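4 min read

Can a machine do yard chores yet?
Ivar Hellström and Édgar Sotelo, Tritbridge

Our question was whether a machine could take over path clearing and leaf pickup, the way robot vacuums have taken over some floors. We marked 87 test stills from outdoor cameras by hand, then ran the same set through our path finder, Trasto.

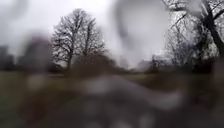

Figure 1. Paved path between lawn and verge, with water drops blurring the view.

A person can still follow the grey path in Figure 1 toward the shrubs. Trasto lost it at the first pale patches. In 12 stills it marked grass as pavement – a real problem if a blade or brush is running.

Dry stills went better. We would trust it to sweep a driveway in clear weather with someone watching, but not to work alone in December. Next term we will try a lens wiper and retrain on the 12 failed stills.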